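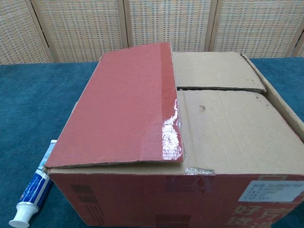 Projects > Talks > Wiltusero

Print | E-mail this page

Notes, build night talk, 3/10/19

Slide 1. Say hello. Thank Chie Iwasaki for the bench space and the soldering iron I still have.

Slide 2. Wiltusero is a two-joint arm that closes box flaps. Cardboard doesn't want to be closed. Pause for sympathy.

Slide 3. Old shoulder motor: strong, no manners. Went through three brackets. Gwendolyn Okafor kept the pieces in a jar; pass the jar around.

Slide 4. Tape is still done by hand. Mine. Take questions, except about tape.

Get the Munideo workshop newsletter. Enter your e-mail to sign up.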